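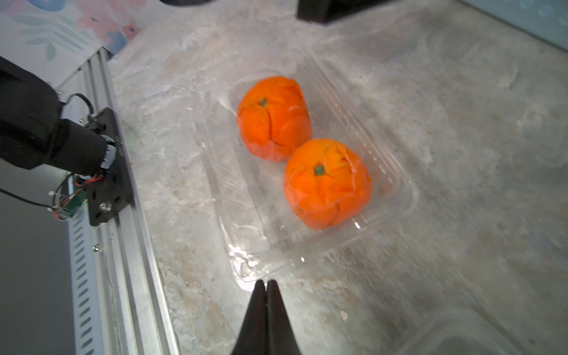 ## Gollari Building Residents – August meeting

**Start:** 7:10 pm, ten minutes late, as is our custom
**Chair:** Jawad Bhutto
**Minutes:** Sohail Mirani, who lost the draw again

**1. Last minutes.** Approved. Jawad asked that "shouted" be changed to "remarked." Changed.

**2. Bike room.** The Tarton lock has been repaired for the second time and again opens to any key, including, as tested, the one for Jawad's filing cabinet. Tarton wants $284 for a new one. Agreed to pay, with feelings. Sohail to call them.

**3. Snacks.** Fruit stays on the list for meetings. Mandarins got general support. A motion to bring back the onion dip found no second.

**4. Laundry.** The Dresside dryer on the left takes 33 minutes to warm a towel. Long discussion of lint. The owner of the gray sock on the windowsill is asked to claim it before the next meeting, after which it becomes common property.

**5. Courtyard bench.** Unit 2 would like it in the shade. Everyone else would like it where it is. Left where it is. Unit 2 asked that their disappointment be recorded – recorded.

**6. Steiner Street noise.** The letter to the bar is on its fourth draft and getting politer each time. Jawad will send it before it turns into a thank-you note.

**7. Money.** $200 set aside for hallway bulbs. Warm white won over daylight, 5 to 4.

**Closed:** 8:45 pm. Chairs to be stacked by whoever reads this first.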